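Teleoperation & Teaching by Demonstration
Posted in August by Rasa Kivi

Paper cups keep getting crushed or knocked over when I teleoperate the pick

I'm recording demonstrations for a two-armed robot with five-finger hands. I drive it with a pair of gloves for the fingers and a tracker on each wrist, and I watch through the head camera on a monitor. The task is a tidy-up: a few everyday items on a table, some upright and some lying down, and the robot has to pick each one up and put it in a bin at the side.

Cans and boxes are fine. The paper cups are where I lose takes. Out of the last 200 attempts on a cup I kept 73. The failures are mostly of two kinds. Either the thumb catches the cup low down and tips it away from the palm, or I get a decent grip and then squeeze too far and the wall folds in. I can't feel anything through the gloves, so by the time I see the cup changing shape on the monitor it has already gone.

Things I have tried:

Slowing down. It helps with the tipping but my hand starts to drift and the takes get very long.

Scaling the finger motion to half. Then I can't close far enough for the can, and I don't want to change settings in the middle of an episode.

Putting some weight in the cups. It worked, but the cups will be empty when the policy runs, so I went back.

Is there a usual way to teach this by remote control, or should I be moving the arm by hand for this part? Also, should I throw away the takes where I miss once and then get it on the second try? There are a lot of those.

Kristaps Lapiņa
Tuesday, 9:40 pm

We had the same trouble at Orncombe with the same sort of hand. Most of it was the approach and only a little was the grip.

If you come in from above at an angle, the fingers reach the far side of the cup before the thumb is anywhere useful. The thumb then has to swing in underneath and it hits the cup near the base. Bring the hand down first, off to the side, until the palm is at about the middle height of the cup. Open the thumb all the way while you are still clear of it. Then move sideways until the cup is between thumb and fingers, stop, and close. It feels like two separate movements and at first it looks stiff in the playback. That didn't hurt training for us.

For the squeezing, set a cap on finger current or torque if your driver exposes one, and leave the motion scale alone. We ran ours at 9 percent for everything on the table. A light box still lifts at that level if you take it across the narrow side. A full bottle won't, so if you have heavy items you need to test them before you settle on a number. With the cap on, you can close your glove as far as you like and the fingers stop when they meet the cup. There's one catch: the commanded position and the measured position will then disagree, and you have to decide which one to store as the action. We stored the commanded one. Whichever you pick, write it down, and don't mix the two in one dataset.

Upside-down cups are a different case. The narrow end is on top, so the fingers slide up and off if you hold them too high. Go lower than you think.

This is the moment when I would stop moving the arm and check the thumb before closing:
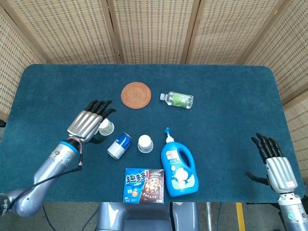

Ilze Pētersons
Wednesday morning

Just move the arm by hand, it's easier.

Longer version, as I was asked to explain: if the arm has a gravity compensation mode you can hold it at the forearm and put the hand exactly where it should be. You feel the contact and you don't need a headset or trackers. The bad part is the fingers. You can't place five fingers and hold an arm at the same time, so we had a second person closing the hand from a keyboard with one preset for "cup" and one for "box". Your own arms will also be in the camera view, so either replay the motion afterward and record the images then, or mask them. The replay only works if the objects go back in the same spots. We used tape marks on the table and took them off before the replay.

I would not do this for a whole tidy-up with both arms. For one difficult pick it's fine.

Tracey Staniforth
Wednesday, 1:15 pm

I agree with Kristaps on the approach and the torque cap. I'll add something on the second-try takes, as neither reply covered that.

Keep them, but sort them. A take where the hand misses, backs off and goes in again properly is useful. The policy will miss too, and it needs to have seen what comes next. A take where you hover and poke at the cup until it happens to land in the hand is not useful, because there is nothing consistent in it to learn. I tag ours as clean, recovered or messy right after each episode, while I still remember it. When I left the tagging until the end of the day I got it wrong often enough that I had to watch everything again.

If the cup was crushed, drop the take even if it reached the bin. Use a new cup for the next one as well. A dented cup closes differently and you'll start adjusting your grip to it without noticing.

On the drift: take breaks. My limit is 55 episodes in a session, and past that my wrist sags and every approach comes in low. Re-zero the trackers when you come back, even if they look right.

Last thing, vary the layout between takes. Move the cups, turn one over, lay the bottle the other way. If the cup is always in front of the left hand you'll end up with a right hand that has never learned to pick one.

Related items
Glove calibration lost after the hand restarts
Commanded or measured joint angles: which to save
Hagedorn wrist trackers dropping out near metal shelving
Vastis recorder: trimming idle time at the start of an episode
Trinthorpe meetup notes, two-arm teleoperation
Choosing a bin position both arms can reach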